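Two arms and a packing table

I pack grocery orders at the Dunico warehouse, and since November we have known that part of the packing will go to robots. The supplier is Skuluser. They work it all out in simulation first, and the packers get to watch the runs on a screen in the break room and write down what looks wrong. I've done six of those sessions now.

The task is the one I do all day: groceries on a table, basket next to them, get them in without crushing anything.
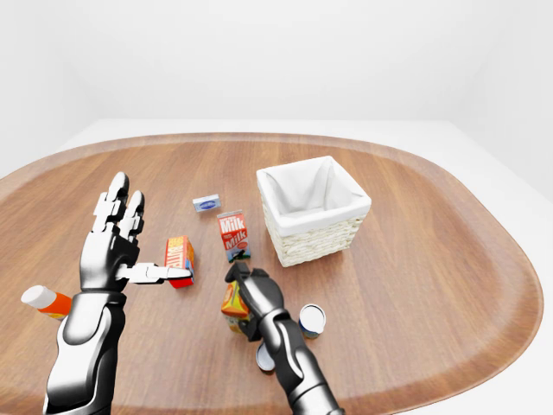 Right gripper on the juice, left hand open by the red and yellow box. Basket still empty.

My notes are mostly about order. Milk goes in before anything soft. I never had to put that in words before, and it took me most of a shift to write one page. Management pays us for the time, which I had to ask for.

What changes for us is the job itself. There are 165 of us on the floor. The plan says no layoffs, but the small-order line will be run by fewer people, and the rest move to returns or to checking finished baskets. Checking is easier on the back. It is also dull, and you stand in one spot. I've asked for returns.

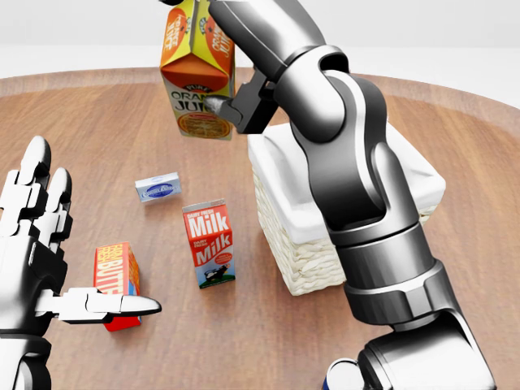

Orange juice carton up in the gripper, milk and butter still on the table.

Cartons are what I keep writing about. I hold them low on the body, and the gripper here has its fingertip just below the gabled top. I put that on the sheet — we'll see if anyone reads it. The next session is on glass jars.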